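Local Government in Practice
Session 4: Who decides what happens to a town building?

Hi everybody. These are my notes from the session, tidied up a little for those of you who missed it (and for those of you who were there and wrote nothing down, I saw you). Read them before the seminar with Gizella Virág, and bring the agenda pack from last time.

Where we left off

Last session we looked at how a small council gets its money. This time I wanted to get into something messier: a council owns a hall, the hall is losing money, and a local group wants to take it over. Who gets to say yes?

I used Protstead as the running case. The council there owns the old Worinier hall and leases out the ground floor. In September a residents' group asked for a long lease on the whole building at a very low rent. The council put it on the agenda, 152 people signed a petition in favor, and then the item got deferred. Twice!

Agenda, report, minutes

I keep going on about this, but please learn to tell these three apart. The agenda tells you what the council plans to talk about. The report is written by staff and usually ends with a recommendation. The minutes record what was decided, and often very little of what was said. If you quote a report as though it were a decision, Zsolt Veres will circle it in red and so will I.

In the Protstead case the report recommended a shorter lease with a break clause. The local paper ran that as "council backs lease." It hadn't backed anything yet, the members hadn't voted. Half of you made the same slip in the first exercise, so go back and look at who is speaking in each paper you cite.
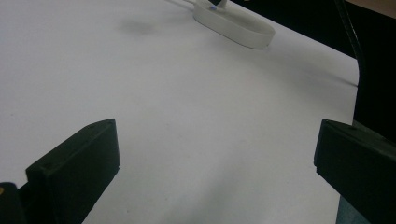
White tabletop, with soft gray shading across it.

Interests and when to leave the room

One member in our case also sat on the board of the residents' group. Does she have to declare it? Yes. Does she have to leave? That depends on the council's own code, and codes differ a lot, so look it up before you answer. Szabolcs asked what happens if she declares it and stays and votes anyway. Good question, and I gave a muddled answer, so let me try again: the vote doesn't automatically fall, but it's open to challenge, and the clerk should have warned her before it was taken. In the Protstead code she may speak for the group during public comment and then has to withdraw.

Low rent is still a decision about money

People get sentimental about halls (me too, I got married in one). But leasing a building below its market rent is a form of spending, and the report should say how much. In our case the gap came to 430 a month. You may think that's a bargain for a busy hall, or you may think it's a lot for a small town. Either way the number has to be in front of the members when they vote, and in the first version of the report it was missing. That was the reason for the first deferral. The second was over who pays for the roof, and I'd like you to find that one in the minutes yourselves.

For the seminar

Read the Győri chapter on leases, at least up to the part on repairs. The Adau reader has a shorter version if you're pressed for time, but it skips break clauses and you'll need those.

Write one page, as a staff member, recommending either the long lease or the short one. Put your recommendation first. Mention the rent gap, the roof and the declared interest.

Mariann Borbély and Noémi Gulyás are presenting on petitions, so give them your questions ahead of time if you can. Pages go in the tray outside my office.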